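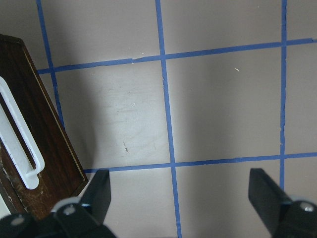
Storage and Tables – minutes

Mimby, Magesa Room, 22 Apr 2026, 2 pm till ten to four

Present: Adhiambo Mbwambo (chair), Lwazi Hlongwane (notes), the two from Stores, Petra from the upstairs office for items 1 to 4
Apologies: Goods In, all of them, delivery running over

1. Last minutes

March minutes agreed. One correction: the shelf in the corridor was to be cleared, not removed. Wording changed. Shelf is cleared apart from the paint tins.

Matters arising: keys to the tall cupboard found, were in the tall cupboard door. Label printer still not talking to Trilto. Carried over again.

2. Tape on the work table

Blue tape grid discussed at length. Everyone wants to keep it. Makes it much easier to say where a thing goes and to put it back in the same place next day. Argument was over state of it and who looks after it.

Points made:
– Strips have drifted. The lines were never dead straight and every patch makes them a bit less so. Stores would like it all up and relaid with a long rule and a set square.
– Adhiambo not keen on relaying the lot. Squares only need to be near enough, nobody is cutting cloth on it.
– Ragged edges on some strips. Comes from tearing by hand. Scissors to live in the tape tin from now on.
– Joins. Where a strip runs short, people overlap a new bit on top and the corner catches on things being slid across. New rule: lift the old strip and run a whole new one. Overlap allowed for the day only.
– Fluff and crumbs of stuff get left on the surface. Wipe before laying tape, please, and dry it.

Names for the squares. Stores have been using letters along the front and numbers going back, Petra's lot do it the other way round, which is how a crate of hinges spent a week in the wrong place. Agreed: letters along the front, numbers going back. Small card with this on to go on the wall by the light switch. No writing on the tape itself, pen comes off on sleeves.

Scuffs on the tabletop. Asked if it can be polished out. Nobody knew. Don't try it with the scouring pads.

ACTION: Lwazi to relay the worst strips first and report back on whether the rest need doing.
ACTION: Stores to write the card.

3. Tape supply

Down to the last few rolls. We've been getting it from Vornix, who now want a bigger minimum order. Petra has been offered a cheaper one by the hardware shop but it left gum behind on the windowsill when she tried it over a weekend. Not going on the tables till it's been tested somewhere that doesn't matter.

Test: one strip on the underside of the old bench, left till next meeting. Lwazi.

If it fails, go back to Vornix and take the bigger order. Will keep. Keep it out of the sun though.

4. Boxes

Main item. Too many sorts of box and none of them stack with each other. Stores laid out the problem:

– Wooden ones. Everyone likes them, they slide well and don't blow about when the roller door is up. Heavy when full. A couple have splinters on the rims, to be sanded, not binned.
– Plastic with lids and handles. Lighter, wipe clean, fine for soft things and anything that goes out on loan.
– Cardboard. To be phased out. Bottoms go.

Long discusion on stacking. At the moment a light box gets put on whatever is free and then the bottom one can't be got at without unstacking. Petra asked if we could just have one layer. No, not enough shelf.

Agreed in principle: heavy below, light above, two high and no more. Handles to the sides so whoever comes next can lift straight off. Lids on before anything is moved. If it's on the work table, square it up with the tape before walking off, and try to keep to one row.

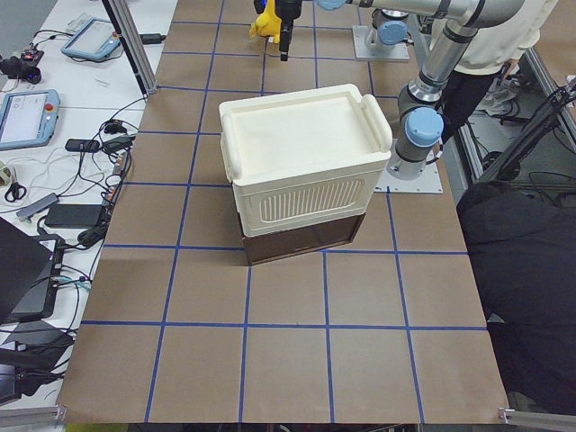 Adhiambo said her worry with stacking a lidded bin on a darker box is that people treat the pair as one thing, label the top and forget the bottom has anything in it. She'd had two enquiries for stuff that was sat underneath all along. Wants a label on both, same side, every time.

Stores said fine but labels don't stick on vent slots. Had a go with string tags last year, came off. Settled on: label goes on the lid rim or on a flat part of the end, below the handle. Lower box gets its own label on the front. Both to say what is inside, in words. No more "misc".

Petra asked whether vented bins are all right for small parts. Not without a liner. Soft things and larger pieces only. Washers have been turning up on the floor for months.

Colour. Someone suggested cream for loans and brown for stock. Liked by most. Not voted on, we don't have enough of either yet to stick to it. Come back in June.

ACTION: Adhiambo to draft half a page on stacking and labels, circulate before the end of the month.
ACTION: Stores to sand the wooden rims.
ACTION: Petra to ask round upstairs for any liners going spare.

Petra left at this point.

5. Small soft things

Toys and plushies, samples etc. Currently everywhere. Turn up in the tool drawers, on the windowsill, one in the kettle cupboard. Should have one home. Proposal is a single lidded bin on the bottom shelf, with a list taped inside the lid. Taken.

Lwazi asked if they get washed. Silence. To be washed at 30 in a pillowcase before they go in the bin, and again if they've been on the floor. Lwazi will do the first load, after that whoever notices.

6. Stock count

Register stands at 2118 lines after the March count. Stores think a fair few are the same thing entered twice under different spellings (clamp small / small clamp). Trilto won't merge them automatically. Has to be done by hand.

Agreed to do it in dull moments, a letter of the alphabet at a time, starting at the back because the front always gets done and the back never does. No new entries for boxes themselves, only what goes in them.

The missing items list is down to 5. Adhiambo read it out. The long spirit level is in Lwazi's car, so one less already. Others unchanged:
– brass hook set
– folding rule
– staple gun, the good one
– green extension lead

If you have any of these at home just bring them in, no questions.

7. Money

Left in the storage line: £183. Has to cover tape, labels and any new bins until the new allocation comes through. Stores wanted to spend almost all of it on matching bins in one go. Adhiambo said no, tape first. Compromise – order tape once Lwazi's test strip is back, then bins with whatever remains.

Label rolls not urgent while the printer isn't working.

8. Floor and walkways

Shoes on in the room, closed toes, applies to visitors as well. Boxes are not to be left on the floor beside the tables even for a minute. Loose cables to be hooked up off the floor at the end of the day. Hooks are in the drawer under the sink, plenty of them.

Broom has gone soft. New one out of petty cash.

9. AOB

– Roller door sticking again. Reported.
– Bin day has moved to the same day as recycling. Both out the night before.
– Stores asked for a second tape tin so the scissors aren't always at the wrong end. Yes, if there's a tin.
– Biscuits: the rota has lapsed. Lwazi to put the sheet back up. Adhiambo doing the next one.
– The sign on the Magesa Room door still says Meeting in Progess from whenever that was. Please flip it over on the way out.

10. Next meeting

Same room, second week of May, day to be fixed once Goods In say when they can manage. Items to Lwazi beforehand, by email, not on sticky notes.

Minutes: LH. Corrections to me please before Adhiambo's half page goes round.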